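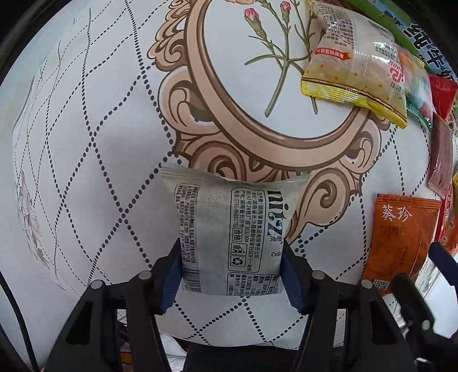
*Last updated February 13, 2023*

# The Long Way to Nestdale

I have taken the slow bus to Nestdale every November since I was old enough to buy my own ticket, and I still get a little giddy when it pulls out of the depot. It's 271 miles. You could drive it in an afternoon, but then you'd miss the stop at Illey, where the driver gets out to stretch and everybody starts trading food.

And oh, the food! My aunt Cúc Văn packs as if we're crossing an ocean. Rice wrapped in foil, boiled eggs, a bag of oranges, crunchy things in packets that she buys by the armful and hides from my uncle. She's 80 now and won't hear a word about the diner in Tovora (too salty, she says, and she's never forgiven them for the soup).

Last trip I sat beside Kedir Bogale, a piano tuner on his way to see his daughter. He had a round loaf his wife had baked, still in its dish towel, and he tore me off a piece before we'd even swapped names. I gave him two eggs and half my snacks. By Tovora we'd covered his bad knee, my terrible landlord and whether peanuts count as a meal – I say yes, he says only on a bus.

My cousin Đức Doãn thinks I'm nuts. He flies, he gets there first, and he always turns up starving and cranky with a headache. I turn up with crumbs down my sweater and somebody's recipe on the back of my ticket.

The company has talked about cutting Illey from the route to save 14 minutes. I wrote them a letter, and so did my aunt, who used much stronger language and enclosed an orange. We haven't heard back, but I've already booked my seat for this year, left side, near the front.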